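Wendinholm notebook, floor rover build
June 2018

Carried on with the simulator side while the second motor bracket is out for redrilling. The rover itself is still on the shared bench at Nirkport with one wheel off, so nothing was driven for real. Warrick Mahuika wants the navigation code to survive a run indoors before we put the battery back in, and I agree with him.

Settings for this session: camera height 32 cm, turn rate capped at 40 degrees per second, 75 steps per run. Planner is the Wihongi branch from March with Ga-eun's patch on top. 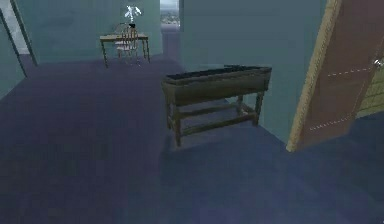 The clearance check is still the weak part of the planner. It takes the footprint of an obstacle from the lowest band of depth readings and ignores what is higher up. That works for boxes and walls. With the planter table it gets four separate legs and a low stretcher, and the trough above never enters the map. Our mast would hit it. I changed the check to use every reading up to mast height plus a margin, then reran with the same start pose. The map now has one solid block there. The cost is that chairs also become solid blocks, fine for us, we have no reason to go under one.

Doors are the next job. The planner treats an open door as a wall, so the gap beside it comes out narrower than it is if the door angle is read badly. Ga-eun Heo suggested fitting a line to the door face and keeping that separate from the wall map. I have a rough version in the Clinovby folder, not merged. Of 28 runs with it, 3 stopped short of the opening and waited for the timeout.
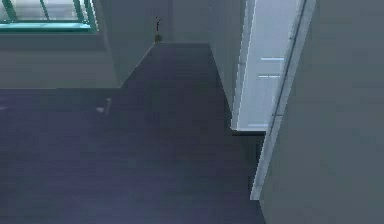

Timeout is too long as well, cut it to half. The stop itself is correct behavior, I would rather have it stop than scrape, but it should back up and try a second heading before giving up. Warrick has code for that from the old line follower and will dig it out.

To do:
Merge clearance change after Ga-eun has read it.
Log door angle with every run.
Measure the real mast again with the camera on. The figure in the config is from before the new plate.
Order M3 standoffs, we are down to the short ones.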